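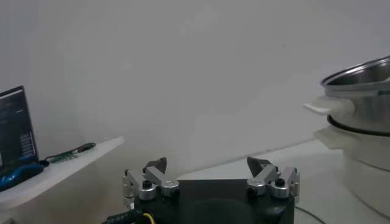 Photo: Pui-shan Lau

Print this page | E-mail this page

Ticket 191: Flornelo white top, moves when typing
Opened: 15 October 2022
Opened by: Pui-shan Lau
Handled by: Krystyna Krajewska, Durkar
Status: waiting for part

Pui-shan Lau wrote:
Hello. I am writing about the white Flornelo top in our room in Siston. Since we changed the places of the furniture, it moves a little each time somebody is typing. The laptop stays on it all day, so the screen is shaking and after one hour the eyes are tired. I have tightened the screws under it which I could reach. It became better for one afternoon, then it was the same again. When I press on this corner with my hand, I feel it go down.

Krystyna Krajewska wrote:
Thank you for the clear message. Please can you tell me two things. Does the top also move when you take the laptop away and press with the flat hand in the middle? And is the floor under it carpet or hard?

Pui-shan Lau wrote:
The floor is hard. In the middle it does not move, or so little that I cannot feel it. At the corner it moves with the laptop and also without. I put a folded paper under the foot on that side, but this has changed nothing, so I took it out again.

Krystyna Krajewska wrote:
Then I do not think it is the floor. Under the corner there must be a small metal bracket with 3 screws. Please look from below with a lamp and tell me if all the screws are there, and if the bracket lies flat against the top.

Pui-shan Lau wrote:
One screw is missing. I have looked for it on the floor and did not find it. The two others turn without becoming tight. The bracket has a small space above it where I can put a paper card. Is it allowed to use a longer screw? My colleague has a box of them.

Krystyna Krajewska wrote:
Please do not use a longer one, the top is thin and the point can come through. I have asked Pintér for a new bracket with its own screws. Until it comes, please keep heavy things away from this corner and do not lean on it. The laptop can stay where it is.

Pui-shan Lau wrote:
Understood, thank you. I have told the others about the corner. I will write here when the part arrives.

Related tickets
Flornelo top: yellow mark does not wash off
Pintér bracket, wrong screws in the bag
Siston: drawer opens alone
Durkar: two shelves not at the same height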